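Flotmont Bench Cell — Set-Up Guide
Section 3: Planning and budget before you order

Read this section before you send a purchase order. The arms arrive quickly, but the table, the cables and the small parts are often forgotten, and then the cell waits. This section was last checked by Azadeh Bakhtiari on Wednesday, May 15, 2019.

3.1 Decide the number of arms

1. Write down the task in one sentence. For example: "Move eggs from the table to a carton."
2. Ask if one arm can reach both the pick point and the place point. If yes, plan for one arm and leave space for a second.
3. If the task needs holding and placing at the same time, order two arms together. A second arm ordered later must be calibrated on site, and this visit is invoiced separately.

Note: Each arm has its own base and its own cables. Count power outlets for each arm, and also for the computer and monitor.

3.2 Fill in the budget sheet

4. Enter the prices from your quotation. The sheet below is from our February price list, in US dollars, without tax.

Table with profile rails: 2,832
Gripper with wrist camera, each: 1,669
Spare finger set (Toprak), each: 72

5. Order one spare finger set for each gripper. Fingers wear faster than buyers expect.
6. Add a line for test objects. Eggs, cartons and bottles are cheap, but a purchasing department may ask for them to be listed — better to do it at the beginning.

Caution: Do not save money on the table. A light office desk moves when the arm stops quickly, and the positions will drift.

3.3 Plan the space

7. Keep a separate desk behind the table for the monitor, keyboard and power supplies.
8. Reserve the middle of the table for the work objects. Compare your plan with the egg task, done with a clear plastic carton:
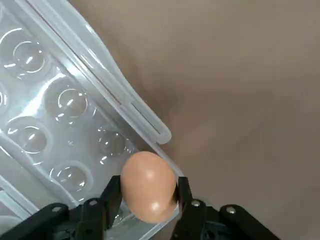
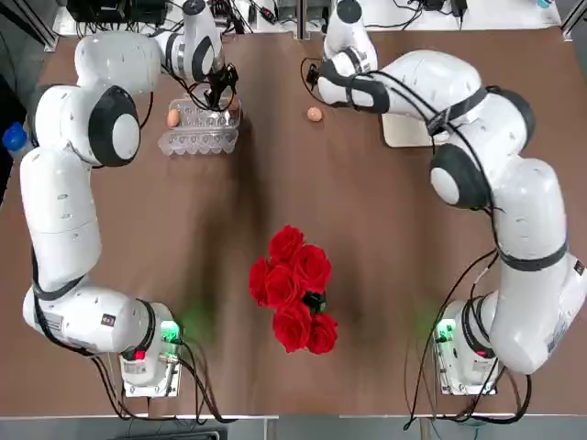
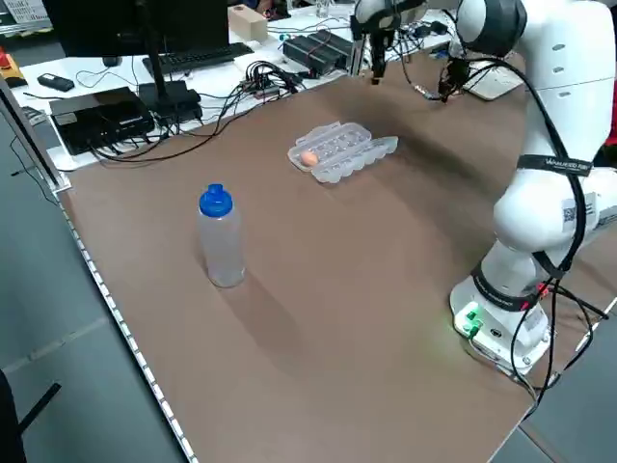

9. Measure the door and the elevator. The table is delivered in one piece.
10. Send the completed sheet and a floor drawing to Jocelyn MacPherson at Flotmont sales. You receive an answer in 3 working days.

Note: If you use the Monus software license from an older cell, write its number on the sheet. It can be moved to the new computer without a new payment.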